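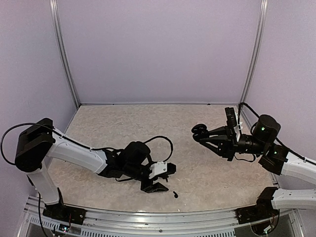 Can I put vinegar on a stone countertop? Keep it away from marble, travertine and limestone. The acid eats the polish and leaves a dull spot, and wiping faster next time won't bring the shine back.

That question came in three times since the last newsletter so it gets the top slot. Rest of the countertop mailbag below, quick, I'm out the door Wednesday and this has to go tonight.

Dull rings. If you had half a lemon sitting face down, or a glass of wine, and now there's a pale ring you can feel with a fingernail – that's an etch, not a stain. Cleaner won't touch it. Small ones on a honed finish you can sometimes blend with marble polishing powder and a damp cloth, small circles, go easy. Big ones on a glossy top, call somebody. Yuzuki Onishi at the Closari shop does house calls on the east side and will tell you over the phone if it's not worth the trip. Ask for the repair desk, the front counter only does sales.

Dark spots are different. Oil, coffee, butter. Baking soda and water, mixed to about the thickness of peanut butter, spread over the spot, plastic wrap on top, tape the edges. Leave it a full day. Then peel the plastic and let the paste dry out all the way before you scrape it off (plastic scraper please). Old oil can take 2 or 3 rounds. Don't give up after the first one, I did that in our old kitchen and looked at the spot for years.

Sealing. Put a few drops of water on the counter and go do something else for fifteen minutes. Beads still standing up, you're fine. Dark patch underneath, time to reseal. Do it near the sink AND by the stove, they wear differently. Sealer buys you time on spills, it does nothing for etching, so please stop writing to tell me the sealer failed because of a lime. Wipe off whatever hasn't soaked in before it gets tacky. If you miss that window a little fresh sealer on a rag will usually loosen the haze.

Laminate people, you didn't get left out. No sealer, no powder. Dish soap, soft cloth, dry the seams. Water sitting in a seam is what swells it, and once the edge puffs up it stays puffed. Hot pans, same as always, use a trivet.

Engineered quartz – soap and water there too. No bleach, no oven cleaner, and keep the slow cooker on a board if it's going all day. Resin doesn't love heat.

What I use day to day: warm water, a drop of dish soap, rinse, dry with an old T-shirt. Drying is the part everybody skips and its why you get the cloudy film. If you already have the film, it's mostly soap, so rinse twice with plain water before you buy anything.

Ferkiso on Mill Street has the plastic scrapers back, $2 each, and the 18 ounce tubs of polishing powder. They were out of the honed-finish kind when I called, maybe next week.

Next issue is grout, so send grout. Photos are fine but say what the tile is, if you know it. Also two of you asked about butcher block and I havent forgotten, it's coming after that.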